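La tasse et le collègue

Chez Maltia, on répète les gestes en simulation avant de les confier au bras.

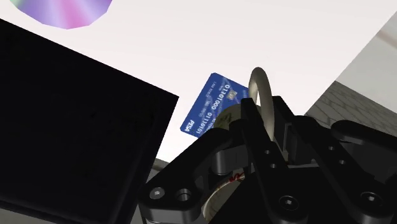
Deux formateurs y passent désormais leurs journées. Ils rangeaient, ils supervisent – même salaire, plus de café.
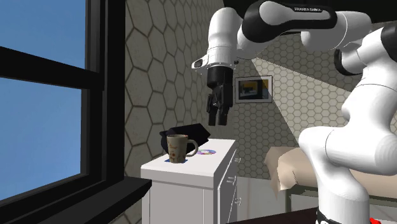 Notre métier s'apprenait en regardant les anciens. Maintenant, on regarde une pince ouverte au-dessus d'une tasse à fleurs, et c'est elle qu'on note.
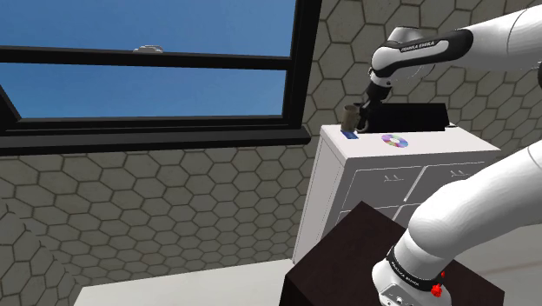

Lecture : 2 min

Je ne regrette pas les cartons. Je voudrais juste qu'on m'accorde, à moi aussi, 136 essais.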